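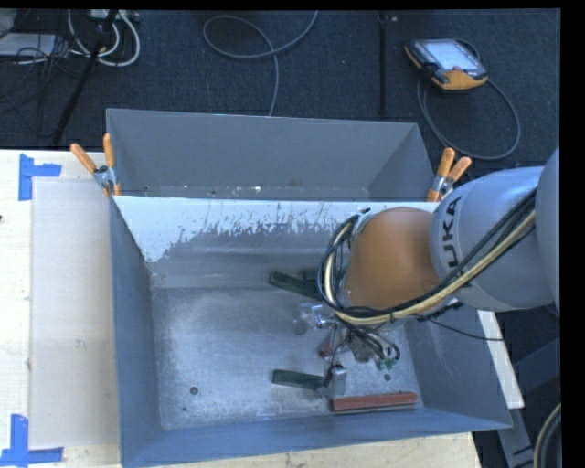
The front bin, with the long green and red blocks on the floor of it.

11 October 2025
By Ustyna Sirko

Hi Mwanahawa,

I promised you a proper update on the block sets before the Gresum money runs out, so here goes! The short version is that we're in good shape on blocks and a bit behind on bins.

The Bitholm order came in two deliveries, 100 pieces altogether, and I've been through every one. The long ones are my favorites. The dark green and the brick red are easy to tell apart even under the awful lights at the back of the shop, and that was the whole argument we had with Shevchuk over the paint (they wanted to send us a brown – I said no). I sent back 6 with chipped ends and the replacements cost us nothing.

Now, bins. We've stayed with the open grey metal ones, set one behind the other, the front one on the wooden tabletop so the rims meet. They do get scuffed. The floor of the front one is scratched all over and has a paler worn area on the left, and I've gone back and forth on whether that matters. For now I'd leave it. A new pair from Norkura would eat up most of what's left in the equipment line, and I'd much rather spend it on small pieces – we only have 25 of those and they keep ending up in the wrong set.

Still to do: labels for the storage shelves, the parts list (half typed, sorry), and a second coat on the spare reds. I'd also like to move the final count to March, if you're okay with that, so the late delivery can go in the same report. Could you let me know before I book the shop time?

Receipts are in the usual folder.

Ustyna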